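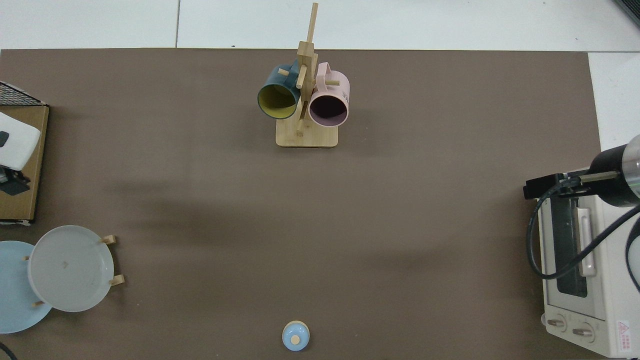 Mug tree keeps tipping when one side is full – how do I stop it?

I have a wooden mug tree with a rectangular base and a single post. With two or three mugs on it there is no problem. Once I hang the heavy stoneware ones it leans, and twice it has gone over on the counter. Base is 80 mm on the short side. Is there a correct loading order, or do I need to weight the base?

Posted by Minttu Lindqvist, 2024-07-07

Sverre Bråten
Load opposite pegs in pairs, starting with the lowest ones, and keep the heaviest mugs at the bottom. On a rectangular base the weak direction is across the short side, so pegs pointing that way should get the light mugs. Weigh yours if you have a kitchen scale. My heaviest is 954 g with a thick handle, and it only ever goes on a bottom peg that points along the length of the base.

If it still leans, add a steel plate underneath. I used a flat offcut held with four short countersunk screws, then stuck felt over the screw heads. Drill pilot holes first. Bamboo splits easily near the ends, so stay at least 15 mm in from the edge. Check the post as well. If it turns in the base when you twist it, take it out, scrape off the old glue, reglue and clamp overnight. A loose post will lean under any load and extra weight below does nothing for it.

Kirstin Tennant
just put it against the wall. mine has been behind the kettle since October and hasn't moved

Welington Holanda
Agree with Sverre on the order. Two additions.

The surface matters. On bare tile a base can sit across a grout line and rock slightly, and that rocking is enough to start a tip when you lift a mug off. A silicone or rubber mat evens this out and stops the base sliding. I have a Farnberg mat under mine, cut to size with a utility knife. Any flat mat will do, provided it does not curl at the corners.

Second, which way you take the mugs off. People hang in pairs and then remove everything from the side nearest to them. By the end of breakfast the load is all at the back. Turn the tree so the long side of the base runs front to back – the uneven load then falls in the direction where the base is strongest.

I would not use the adhesive putty that gets suggested for this. It held for a few weeks, then pulled the finish off the underside of the base.

Minttu Lindqvist
Post was loose. Reglued it and turned the base as Welington describes. Five mugs on it now, no lean so far. Will look for a steel offcut anyway.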